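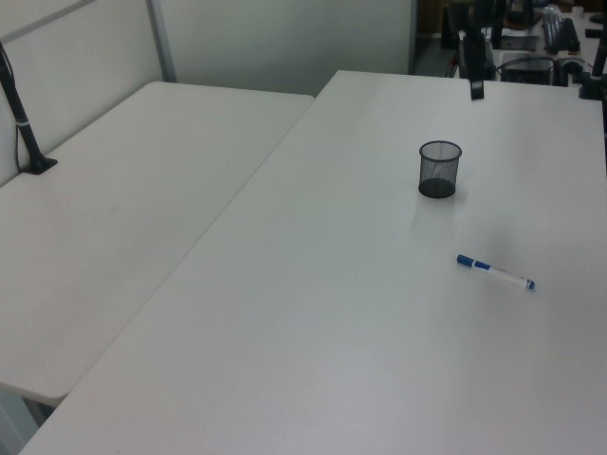 Uma caneta, um copo e duas garras: conversa com Kulsoom Gilani

A tarefa cabe numa frase. Pegar num marcador branco deitado numa mesa branca e pô-lo num copo de rede metálica preta. Kulsoom Gilani passou boa parte do verão a ver máquinas fazer isto, e quando lhe pergunto se a coisa já está resolvida responde com outra pergunta: «Resolvida por quem, e em que mesa?»

Gilani dirige os ensaios de manipulação na Branville, uma empresa de integração instalada em Prakudby que compra braços, garras e câmaras a terceiros e os monta em linhas de embalagem e em laboratórios de análises. Fui falar com ela a 8 de setembro, a meio de uma comparação entre duas garras de dois dedos: a Engebretsen, que a casa usa há muito tempo, e a Samon, mais recente, mais leve e com um folheto que promete bastante. Eu levava o folheto impresso. Ela também tinha o dela, sublinhado.

«A palavra "universal" aparece na primeira página», diz. «Gostava de perceber o que significa. Universal para que objetos? Se me disserem uma gama de diâmetros e uma gama de pesos, eu consigo trabalhar. Com "universal" não faço nada.»

O que está a ser medido

O protocolo é simples. São 600 tentativas, metade com cada garra, sempre com o mesmo braço, o mesmo controlador e a mesma câmara fixa. O marcador muda de posição e de orientação entre tentativas, segundo uma lista sorteada antes de começar. Conta como êxito o marcador ficar dentro do copo e o copo ficar de pé. Se o copo tombar, a tentativa é falhada, mesmo com o marcador lá dentro.

Esta última regra já deu discussão. Um representante comercial, conta Gilani, quis convencê-la de que um copo tombado era «um problema do copo».

«Disse-lhe que no laboratório do cliente o copo é um tubo com uma amostra. A conversa acabou ali.»

Pergunto-lhe porque não usa peças a sério, já que são essas que interessam aos clientes. Encolhe os ombros. As peças a sério são confidenciais, metade delas está sujeita a contrato, e um marcador compra-se em qualquer papelaria quando o primeiro se perde debaixo de um armário. Além disso tem uma característica que lhe agrada: rola. Uma garra que fecha torta empurra-o antes de o agarrar, e o erro fica à vista de toda a gente.

«Com um cubo de espuma, as duas garras são excelentes. Todas as garras do mundo são excelentes com um cubo de espuma. Os vídeos de demonstração estão cheios deles, já reparou?»

Os 70 por cento

O folheto da Samon fala de uma redução de 70 por cento nas falhas de preensão «em comparação com soluções convencionais». Leio-lhe a frase em voz alta e ela deixa-me chegar ao fim.

«Falta o denominador. Se a solução convencional falhava muito, é uma melhoria enorme. Se falhava pouco, é ruído com um gráfico bonito por cima. E o que é convencional? Com que dedos? Com que força? Calibrada por quem? Escrevi a pedir os dados e recebi outro folheto.»

Até ao dia da nossa conversa, a diferença entre as duas garras nos registos dela era pequena, e não me quis dar o valor. Insisti. Voltou a não querer. «Estamos a meio. Se lhe digo um número agora, é esse que fica escrito, e depois passo o outono a corrigi-lo. Em outubro dou-lhe a tabela inteira, com as falhas todas classificadas.»

Aceita, ainda assim, falar do tipo de falhas, e aí a conversa torna-se mais interessante do que eu esperava. A Engebretsen falha sobretudo na recolha. Os dedos são rígidos e relativamente grossos, e se a estimativa da orientação vier com algum desvio, uma das pontas toca no corpo do marcador cedo demais e lá vai ele a rolar. A Samon, com almofadas flexíveis, perdoa esse desvio e agarra quase sempre à primeira. O problema aparece mais tarde, ao baixar o marcador para dentro do copo. As almofadas cedem, o marcador roda ligeiramente entre os dedos, e a ponta bate no bordo.

«Ou seja, a flexibilidade que a salva no início estraga-lhe o fim. No vídeo do fabricante o objeto é pousado numa caixa larga. Numa caixa larga também eu acertava, de olhos fechados.»

O copo de rede

A câmara merece um capítulo à parte, e Gilani fala dela com menos paciência. O copo escolhido é de rede e deixa passar a luz e a vista: através dele vê-se a mesa. Para um sensor de profundidade, isso é um pequeno pesadelo. Nalgumas leituras o copo tem parede, noutras tem um buraco, e o sistema que decide onde fica o centro da abertura hesita entre as duas versões.

«Houve quem me sugerisse trocar por um copo opaco. E fica tudo mais limpo, pois fica. Mas um dos nossos clientes trabalha com cestos de rede. Se eu trocar o copo, o que é que lhe vou vender? Um relatório sobre um copo que ele não tem?»

O fundo sólido ajuda um pouco, acrescenta, porque dá ao algoritmo um sítio onde se apoiar. A solução provisória foi estimar a posição a partir da base e assumir que o copo está direito. Funciona enquanto o copo estiver direito. Quando lhe digo que isso me parece um remendo, concorda sem pestanejar: «É um remendo. Está escrito no relatório como remendo, com essa palavra.»

E a mesa branca com o marcador branco? Foi de propósito. O contraste faz-se quase só pelas partes azuis, a tampa numa ponta e o remate na outra, e pela sombra fraca por baixo. Quando a iluminação é muito uniforme, o corpo do marcador quase desaparece para o detetor, que fica com duas manchas azuis separadas e tem de adivinhar que pertencem ao mesmo objeto. Numa versão anterior do programa, adivinhava mal: a garra descia sobre a tampa, apertava com toda a confiança e levantava o marcador por uma ponta.

«Isso contava como preensão conseguida no sistema antigo. Está no ar, logo está agarrado. Eu olhava para aquilo a baloiçar e pensava que alguém devia ter vergonha, e esse alguém era eu, porque os critérios eram meus.»

Quanto custa acertar

Chego à pergunta do preço, que costuma deixar os engenheiros desconfortáveis. Não a ela. A proposta que recebeu para a Samon, com almofadas de substituição e adaptador para o punho, é de 3578 euros. A Engebretsen já está paga e os dedos fazem-se na oficina, por isso a comparação é desigual à partida, e Gilani faz questão de o dizer antes que eu o diga.

«A garra antiga tem a vantagem de nós a conhecermos. Sabemos a força a que escorrega, sabemos o barulho que faz quando o parafuso está a desapertar. A nova chegou e ao segundo dia já estavam a pedir-me uma opinião. Parte do que medimos é a nossa própria prática, e não sei separar isso completamente. Tentei. Alternámos as garras por blocos para o cansaço e os ajustes se distribuírem, e mesmo assim não ponho as mãos no fogo.»

Também não põe as mãos no fogo pelo controlador. O mesmo programa corre com as duas garras, mas foi afinado, ao longo do tempo, para a Engebretsen. A velocidade de aproximação, por exemplo, vem dessa época. Baixá-la favoreceria talvez a Samon na fase do copo. Gilani decidiu não mexer em nada até acabar a série e fazer depois uma segunda, mais curta, com cada garra afinada para si. O fabricante preferia que essa fosse a única.

«Claro que preferia. E eu preferia que eles publicassem as falhas deles.»

Pergunto-lhe se há algum resultado que a fizesse mudar de opinião e comprar a garra nova já. Pensa um bocado. Diz que sim: se a taxa de copos tombados descer com a segunda afinação e se as almofadas aguentarem a série sem perder aderência. A questão do desgaste preocupa-a mais do que todas as outras, e é precisamente aquela sobre a qual o folheto não tem uma linha. A borracha da Engebretsen troca-se com uma chave e um pouco de mau humor. As almofadas da Samon vêm coladas de origem e encomendam-se aos pares.

Saio de lá com menos certezas sobre as garras e com alguma antipatia pelos vídeos de demonstração, que já tinha. Uma reserva minha, para equilibrar: um marcador e um copo também não são o mundo, e um ensaio desenhado por quem usa uma das garras há muito tempo pode ser rigoroso e ainda assim inclinar-se para ela. Disse-lho à porta. Gilani respondeu que a lista de posições sorteadas e os registos de cada tentativa serão entregues a quem os pedir, incluindo à Samon.

«Que repitam na mesa deles. Só peço que não troquem o copo.»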